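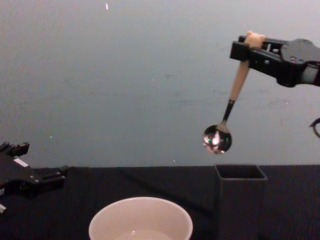
Figure 7. Spoon transfer, right gripper holding the spoon between the white bowl and the square container.

7. Running the spoon transfer for visitors

This section covers the water demonstration used on open days with the Holta two-arm table. Read section 4 (power and emergency stop) first. The person at the stop button must not also be the person talking to visitors.

7.1 Setting the table

1. Spread the black cloth and pull it flat toward the wall. Small folds are fine. A fold under the bowl is not.
2. Place the white bowl at the front of the table, near the middle. Pour in a shallow layer of clean water.
3. Stand the dark square container to the right of the bowl with its opening facing up.
4. Home both arms from the Plonlow panel. Wait for the steady light.
5. Hand the spoon to the right gripper. Press CLOSE once the jaws are at the upper end of the handle. The bowl of the spoon should hang down and to the left.
6. Leave the left gripper empty and parked at its side of the table.

CAUTION: Keep fingers away from the jaws when you press CLOSE. Hold the spoon by the lower part of the handle.

Note: The metal bowl of the spoon is very shiny. If the tracking window on the panel flickers, dim the nearest lamp.

7.2 Running the cycle

1. Check that all visitors are behind the floor tape.
2. Select program 47 and press START.
3. Let the arm make one full pass from bowl to container before you begin your talk.
4. To pause for questions, press HOLD. The arm stops where it is - it does not go back to home.
5. To go on, press START again.
6. After nine passes the program ends. Top up the bowl and empty the container before the next group.

CAUTION: Do not reach over the table during HOLD. The arms are still powered.

Note: If the spoon slips in the jaws, press HOLD, then STOP, and repeat 7.1 from step 4. Error 218 means the gripper closed on nothing.

7.3 Closing down

1. Press STOP and park both arms.
2. Take out the spoon, dry it and put it back in the drawer.
3. Wipe the table edge and hang up the cloth.
4. Write any errors in the demonstration log and tell Sosina Degefa or Nipon Kaewsai before the next open day.

Section revised May 20, 2023.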